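# Lob der langweiligen Tischplatte

Wer in unserem Fach etwas gelten will, zeigt einen Roboter, der Tee kocht. Wer verstehen will, warum er es am nächsten Tag nicht mehr tut, landet früher oder später bei einem Tisch, einem Korb und einem Schwamm. Ich bin bei dem Tisch gelandet und möchte ihn verteidigen.

Die Methode, um die es geht, ist schnell erzählt. Menschen führen Handgreifer durch alltägliche Aufgaben, Kameras zeichnen mit auf, und aus den Aufnahmen lernt ein Modell, was es später mit echten Armen tun soll. Im Projekt Hultwood haben wir auf diese Weise 1.000 Vorführungen gesammelt. Davon haben wir 49 beiseitegelegt und dem Modell nie gezeigt. Diese 49 waren, wie sich das gehört, der unangenehme Teil.

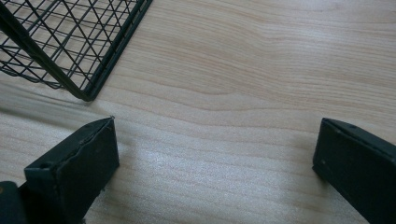
In Aufsätzen steht an dieser Stelle gern, die Daten seien »vielfältig«. Das Wort hat eine beruhigende Wirkung auf Gutachter. Gemeint ist meistens, dass jemand die Seifenschale umgestellt hat. Ich habe selbst solche Sätze geschrieben und würde es bei knapper Frist wieder tun. Nur lernt das Modell eben auch, was wir für Kulisse halten: die Maserung, den Lichtfleck, den Schatten des Korbs. Drahtgeflecht ist dabei besonders tückisch. Man sieht hindurch, und was ein Mensch mühelos als Korb erkennt, kann für ein Netz ebenso gut ein karierter Tisch sein.

Unser schönstes Ergebnis ist deshalb ein schlechtes. Auf einer fremden Tischplatte in Sendham gelangen von neun Versuchen fünf. Im heimischen Labor waren es alle neun. Man kann das »Generalisierung mit Einschränkungen« nennen — in der ersten Fassung stand es auch so da. Inzwischen heißt der Abschnitt »Fehlschläge« und ist der einzige, zu dem wir Zuschriften bekommen. 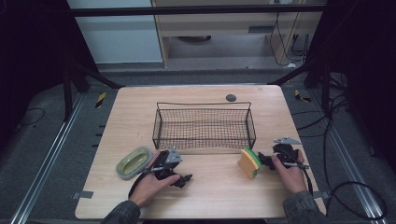

Der übliche Einwand lautet, mit mehr Daten erledige sich das. Mag sein. Die Gruppe in Brullholm sammelt seit dem Frühjahr in einem Tempo, bei dem mir schon vom Festplattenkatalog schwindlig wird, und ich gönne ihr jeden Erfolg. Aber auch dort müsste einmal jemand denselben Schwamm an dieselbe Stelle legen und nur das Licht ändern. Das ist öde Arbeit. Sie füllt keine Bühne und ergibt kein Video mit Klaviermusik.

Mein Vorschlag ist bescheiden: Zu jeder Vorführung, die klappt, gehört die Liste derer, die nicht geklappt haben, samt Tisch und Tageszeit. Wer zehn Seiten über die Architektur seines Netzes schreiben kann, hat auch Platz für eine halbe über die Lampe. Unsere Liste liegt dem Bericht als Anhang bei. Sie ist länger als der Bericht, und an der Spalte für die Beleuchtung streiten wir noch.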